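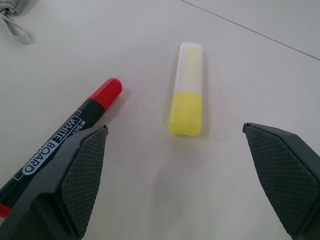

Plisevberg, December

Märta Björklund loved the hour before a story more than the story itself! Fifty pages were due at Halliday in the morning, she had twenty-eight, and all she wanted was to lay out her pens.

"Yellow for what stays," she told Taras, who was on the phone and trying to sleep. "Red for what goes."

"And what's staying?"

"The umbrella! The umbrella is wonderful." 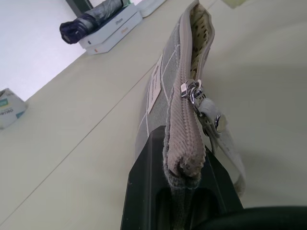 The gray pouch, with its speckled lining.

She had bought the pouch in Soravon, at a stall by the ferry, purely for the sound of the zipper (a low, happy purr, like a cat being agreed with). She had written her first good sentence that same night, and it had gone everywhere with her ever since.

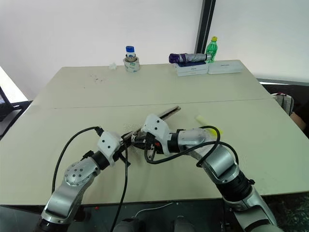
"Read me the part with the ferry," Taras said.

So she read it, walking up and down, and halfway through she heard it: the captain should be the one who is lost! Of course he should. Four chapters opened up at once like windows.

"Taras, it's the captain!"

"What's the captain?"
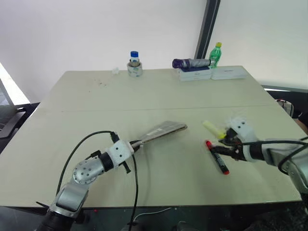
But she was already looking for the red marker, laughing, crossing out the lighthouse and the aunt and the whole long dinner. It was 4 in the morning. She left the umbrella in.

"Go to sleep," she said. "No, wait, listen to this first."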